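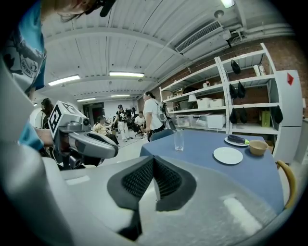

図1 手持ち型グリッパ(手前と左側)

応募書類添削コメントの分類と再提出稿への反映に関する分析
キャリア情報演習 プロジェクト報告書

報告者:Kwok-wai Hsiao
共同分析者:Domenica Fankhauser

概要

本報告は、学内キャリアセンターが行っている応募書類のオンライン添削について、相談員が付したコメントの内容を分類し、その後の再提出稿に修正が現れたかどうかを調べたものである。対象は添削管理システムSarkeoに蓄積されたコメント987件で、除外処理後の797件を分析に用いた。コメントの種類としては「具体性」に関するものが最も多く、次いで「表記・文法」であった。再提出稿と対応づけられた412件のうち、修正が確認されたものは262件(63.6%)であり、種類による差が大きかった。「具体性」のコメントに限ると、問いかけの形で書かれたものは指示の形で書かれたものより反映率が高かった。

キーワード:応募書類、添削、キャリア支援、コメント分類、再提出

1. はじめに

1.1 背景

応募書類の添削は、キャリアセンターの業務のうち面談と並んで利用の多いものである。従来は対面のみで行われていたが、Sarkeoの導入後は、学生が原稿をアップロードし、相談員が本文の該当箇所にコメントを付けて返却する方式が併用されている。対面の添削では、学生がその場で質問し、相談員が口頭で補足できる。オンラインの添削では、返却されたコメントの文面だけが学生に届く。したがって、コメントの書き方が修正の有無に影響する可能性は対面より高いと考えられる。

一方、センターで集計されているのは添削の受付件数と返却までの日数に限られ、返却後に学生が原稿をどう直したかは把握されていない。相談員向けの手引きにもコメントの書き方に関する記載は少なく、「丁寧に」「簡潔に」という程度にとどまる。

1.2 目的

本プロジェクトの目的は次の二点である。
(1)オンライン添削で付されるコメントの種類と構成比を明らかにする。
(2)コメントの種類および文の形式と、再提出稿への反映との関係を調べる。

添削を受けた学生の選考結果は扱わない。選考結果には応募先、時期、面接など多くの要因が関わり、今回のデータから添削の効果を切り出すことはできないためである。

1.3 用語

本報告では以下の用語を用いる。
原稿:学生がSarkeoに提出した応募書類の本文。志望動機または自己PRのいずれか。
コメント:相談員が原稿の特定箇所または全体に対して付した一つの記入。
再提出稿:同一の学生が、同一の設問について、コメントの返却後に提出した原稿。
反映:コメントが指す箇所に、コメントの趣旨に沿う変更が認められること。

2. 関連する状況

2.1 添削の運用

Sarkeoでは、原稿1件あたりの上限が500字に設定されている。応募先の設問がこれより長い場合、学生は原稿を分割して提出する。分割された原稿は別件として登録されるため、相談員は前半だけを読んでコメントを付けることがある。この点は3.4節で述べる対応づけの作業にも影響した。

相談員は返却時に、本文の範囲を選択してコメントを記入する。範囲を選択せずに全体コメント欄だけを使うこともできる。コメントの文字数に制限はない。返却されると学生に通知が届き、学生は再提出するか、そのまま終了するかを選ぶ。再提出の回数に制限はないが、二回目以降は別の相談員が担当する場合がある。

2.2 外部サービスの利用

学生の多くは、キャリアセンターの添削のほかに求人情報サービスを併用している。予備的な聞き取りでは、Drunero上で公開プロフィールを作成し、その文章を自己PRの下書きに転用しているという回答があった。公開プロフィールの文章は箇条書きに近く、応募書類の設問に対する回答としては文のつながりが不足しやすい。逆に、応募書類の文章をそのままプロフィールに載せた場合は、冒頭の一文が長くなり、一覧表示で途中までしか読まれない。両者の書き分けは添削でも話題になるが、Sarkeoの記録には転用の有無が残らないため、分析の変数には含めていない。

3. 方法

3.1 データの取得

キャリアセンターの承認を得て、Sarkeoからコメント本文、対象範囲、種別(志望動機・自己PR)、返却日時、再提出の有無を出力した。学生および相談員の氏名は出力の段階で番号に置き換えられている。原稿本文については、利用規約上の研究利用に同意した学生の分のみ提供を受けた。

取得の対象は、1月に返却処理が完了した添削である。1月は次年度の選考に向けた準備が始まる時期にあたり、志望動機と自己PRの両方が提出される。取得したコメントは987件であった。

3.2 除外処理

次に該当するコメントを除外した。
挨拶または受領の連絡のみのもの:112件
同一文面が同じ原稿に重複して登録されたもの:51件
文字化けまたは途中で切れており内容が判読できないもの:27件
除外の合計は190件で、残る797件を分析対象とした。

挨拶と指摘が一つのコメントに含まれている場合は、指摘の部分だけを対象として残した。一つのコメントに複数の指摘が含まれる場合は、最初に述べられた指摘によって分類した。この処理により、長いコメントの後半に書かれた指摘は集計に現れない。分割して数える案も検討したが、分割の位置が分析者によって一致しなかったため採用しなかった。

3.3 分類

分類の枠組みは、無作為に抽出したコメントを二名で読み、項目を書き出して統合する手順で作成した。初案は10項目であったが、「敬語」と「誤字」、「段落」と「順序」など区別の難しい組があり、最終的に次の六項目とした。

A 表記・文法:誤字、脱字、敬語、主語と述語の不一致、文末の不統一など。
B 構成:段落の順序、結論の位置、設問への答え方、話題の重複など。
C 具体性:経験の内容、行動の理由、結果の示し方が不足しているという指摘。
D 応募先との適合:応募先の事業や職種との関連づけに関する指摘。
E 形式:字数、改行、記号の使い方、提出先の指定への適合など。
F その他:上記に当てはまらないもの。励まし、面談の案内など。

分類にはテキスト注釈ツールPralaを使用した。報告者と共同分析者が全件を独立に分類し、不一致のものは協議で決定した。協議前の一致度はコーエンのκで0.74であった。不一致が最も多かったのはBとCの間で、「結論を先に書き、その後に理由を詳しく書く」といった、順序と内容の両方に触れる文面である。これらは、原稿の既存の文を動かすだけで対応できるものをB、新しい内容の追加が必要なものをCとする基準で整理した。

3.4 再提出稿との対応づけ

再提出稿が存在し、かつ本文の提供に同意が得られているものについて、コメントの対象範囲と再提出稿の該当箇所を対応づけた。対応づけはPralaの差分表示を用いて候補を出し、目視で確認した。対応づけができたコメントは412件である。

分割提出された原稿では、前半に付いたコメントへの対応が後半の再提出稿に現れる場合があった。例えば「結果を書くとよい」というコメントに対し、後半の冒頭に結果が加えられている場合である。このような場合も反映ありと判定した。該当箇所が全文削除されている場合は反映なしとし、表記・文法の指摘に限り、誤りを含む語が消えていれば反映ありとした。

3.5 文の形式

Cに分類され、かつ対応づけができた124件について、文の形式を二つに分けた。
問いかけ形:「なぜその方法を選んだのですか」「そのとき何人で担当していましたか」のように、答えるべき内容を疑問文で示すもの。
指示形:「もう少し具体的に書いてください」「エピソードを加えましょう」のように、行動を求めるもの。
両方を含む場合は問いかけ形とした。平叙文で不足を述べるもの(「この部分は抽象的です」など)は指示形に含めた。

4. 結果

4.1 コメントの構成

分析対象797件の内訳を以下に示す。

表1 コメントの種類別件数
種類 件数 構成比
A 表記・文法 214 26.9%
B 構成 168 21.1%
C 具体性 236 29.6%
D 応募先との適合 97 12.2%
E 形式 58 7.3%
F その他 24 3.0%
合計 797 100%
(構成比は四捨五入しているため、内訳の和は合計と一致しない。)

最も多いのはC、次いでAであり、この二つで全体の半数を超える。Dは志望動機の原稿に偏って付されていた。自己PRに付されたDのコメントの多くは、応募先の職種で使う能力を意識するよう促す内容であった。Eには字数に関するものが目立ち、500字の上限に近い原稿に対して「指定字数の確認」を求める文面が繰り返し現れた。

4.2 種類と反映

再提出稿と対応づけられた412件について、種類ごとの反映状況を示す。

表2 種類別の反映件数
種類 対応づけ 反映あり 反映率
A 表記・文法 109 102 93.6%
B 構成 92 51 55.4%
C 具体性 124 58 46.8%
D 応募先との適合 47 17 36.2%
E 形式 31 30 96.8%
F その他 9 4 44.4%
合計 412 262 63.6%

AとEは反映率が九割を超えた。いずれも修正箇所が明確で、短時間で対応できる指摘である。Aで反映が認められなかったものには、同じ誤りが別の箇所に移っている例と、敬語の修正で別の不自然な表現が生じた例が含まれる。後者は趣旨に沿う変更とはいえないと判断した。

Bは半数を少し上回る程度であった。反映が確認されたBのコメントには、移動すべき文を引用しているものが多い。「全体の流れを見直す」という文面だけの場合、再提出稿で段落の順序が変わっている例は少なかった。

Dは六項目のうち最も低い。反映のない再提出稿では、応募先の名称や事業内容を述べる文が一つ加えられているものの、本人の経験との関係が書かれていない例が見られた。コメントの趣旨が関係づけにある場合、これらは反映なしと判定している。

4.3 文の形式と反映

Cの124件について、文の形式ごとの反映状況を示す。

表3 具体性コメントの形式と反映
形式 反映あり 反映なし 計 反映率
問いかけ形 34 19 53 64.2%
指示形 24 47 71 33.8%
計 58 66 124 46.8%

独立性の検定(補正なし)ではχ²=11.23、自由度1、p<0.001であり、形式と反映の間に有意な関連が認められた。ただし、同じ学生の原稿に複数のコメントが付いている場合があり、観測の独立性は厳密には満たされない。この値は目安として扱う。

4.4 コメント文面の例

以下は個人が特定されないよう語句を変更した例である。

例1(指示形、反映なし)
コメント:「リーダーシップについてもっと具体的に書きましょう。」
再提出稿では「リーダーシップを発揮した」が「強いリーダーシップを発揮した」に変わっていた。

例2(問いかけ形、反映あり)
コメント:「意見が分かれたとき、最初に誰と話しましたか。その人を選んだ理由はありますか。」
再提出稿では、経験の浅い部員から先に話を聞いたことと、その理由が二文で加えられていた。

例3(構成、反映あり)
コメント:「三文目の『私の強みは』以降が設問への答えになっています。これを一文目に移してください。」
再提出稿では該当の文が冒頭に置かれ、元の一文目は削除されていた。

例4(応募先との適合、反映なし)
コメント:「なぜこの会社なのかが伝わりません。」
再提出稿では、企業の理念に共感したという文が末尾に加えられていた。共感した理由の記述はなかった。

5. 考察

5.1 反映率の差について

AおよびEとB、C、Dの差は、修正に必要な作業の違いとしておおむね説明できる。前者は該当箇所の置き換えで済むが、後者は文章の組み直し、経験の想起、応募先の調査を必要とする。Dの反映率が低いことは、学生がコメントを読まなかったことを意味しない。再提出稿には何らかの変更が加えられていることが多く、変更の方向がコメントの趣旨と一致していない。例4のように、コメントが不足の指摘にとどまり、何を調べて何を書くかが示されていない場合にこの傾向が見られた。

5.2 問いかけ形について

問いかけ形の反映率が高かった理由としては、次の二つが考えられる。一つは、問いに答えればその内容がそのまま本文の材料になることである。もう一つは、問いを書くために相談員が原稿を詳しく読んでおり、コメントの内容自体が的確になっていることである。今回のデータではこの二つを分離できない。問いかけ形のコメントは指示形より長い傾向があり、文字数の影響も考慮する必要がある。

また、問いかけ形が常に望ましいとは限らない。例2では二つの問いが一つのコメントに含まれているが、四つ以上の問いが並ぶコメントでは、最初の問いにだけ答えている再提出稿が見られた。500字の上限の中ですべてに答えると、他の内容を削ることになる。優先すべき問いを相談員の側で示すことが必要である。

5.3 運用への提案

以上の結果に基づき、Sarkeoの運用について次を提案する。
(1)コメント記入欄に、具体性の指摘には問いを一つまたは二つ添えるという案内文を表示する。
(2)分割提出された原稿を関連づけて登録できるようにし、相談員が全文を読んだうえで返却できるようにする。
(3)応募先との適合に関するコメントでは、確認すべき資料(事業内容、募集職種の説明、社員の紹介記事など)を併記する。
(4)再提出時に、前回のコメントを本文の横に表示する。

(1)と(3)は手引きの改訂で対応でき、費用を要しない。(2)と(4)はシステムの改修が必要である。(4)については、Sarkeoの現行の画面でも別のタブで前回のコメントを開くことはできるが、対象範囲の表示が失われる。

中間発表はFang棟の演習室で行い、相談員からは(1)について、案内文が常に表示されると読み飛ばされるのではないかとの意見があった。種別に「具体性」を選択したときにのみ表示する方式が代案として挙げられた。この方式では相談員がコメントごとに種別を選ぶことになり、入力の手間が増える。手間の程度は試行によって測る必要がある。

6. 限界

本分析には次の限界がある。
対象が1月の添削に限られており、選考が本格化する時期の原稿は含まれない。締切が近い原稿では、表記と形式の指摘が増える可能性がある。
再提出稿を提出し、かつ本文の提供に同意した学生だけが対応づけの対象となっている。再提出をしなかった学生が、コメントを参考に手元の原稿を直している場合は把握できない。
相談員ごとの差を統制していない。問いかけ形を多用する相談員が限られていれば、形式の効果と相談員個人の効果が混ざる。番号化されたデータで相談員別の集計は可能であるが、件数の少ない相談員が多く、今回は行わなかった。
反映の判定は修正の質を評価していない。反映ありとした再提出稿の中にも、読みやすさが下がったものがある。

7. 今後の課題

第一に、相談員を要因に含めた混合効果モデルによる再分析を行う。そのためには対象期間を延ばし、相談員一人あたりの件数を確保する必要がある。
第二に、コメントの文字数と問いの数を変数に加え、5.2節で述べた要因の切り分けを試みる。
第三に、Drunero等の公開プロフィールとの文章の転用について、質問紙で利用状況を調べる。プロフィールの見出し文と応募書類の冒頭文は求められる長さも読み手も異なり、添削の対象にプロフィールを含めるかどうかはセンター内でも方針が定まっていない。

8. 作業分担

データの受領と除外処理:Hsiao
分類枠組みの作成:Hsiao、Fankhauser
コメントの分類:Hsiao、Fankhauser
再提出稿との対応づけ:Fankhauser
検定および表の作成:Hsiao
報告書の執筆:Hsiao(3.3節から3.5節はFankhauser)

付録A 分類の判定基準(抜粋)

A-1 敬語の誤りを指摘し、同時に文の短縮を求めている場合はAとする。
A-2 「読みにくい」とだけ述べ、原因が示されていない場合は、対象範囲が一文以内であればA、二文以上であればBとする。
B-1 設問に答えていないという指摘はBとする。ただし、応募先を理由とする設問で応募先への言及がない場合はDとする。
C-1 数値を加えるよう求める指摘はCとする。
C-2 「この経験から何を学んだか」を尋ねるものはCとする。
D-1 業界全体への言及を応募先に絞るよう求める指摘はDとする。
E-1 字数の超過または不足の指摘はEとする。内容の削除箇所まで示している場合はBとする。
F-1 面談の予約を勧めるだけのコメントはFとする。

付録B 反映の判定手順

1. コメントの対象範囲を確認する。範囲の指定がない場合は原稿全体を対象とする。
2. 再提出稿との差分を表示し、対象範囲に変更があるかを確認する。
3. 変更がない場合は、分割提出の有無を確認する。分割がなければ反映なしとする。
4. 変更がある場合は、コメントの趣旨に沿うかを二名で判定する。
5. 判定が分かれた場合は、コメントの分類を伏せた状態で再度判定し、それでも一致しない場合は反映なしとする。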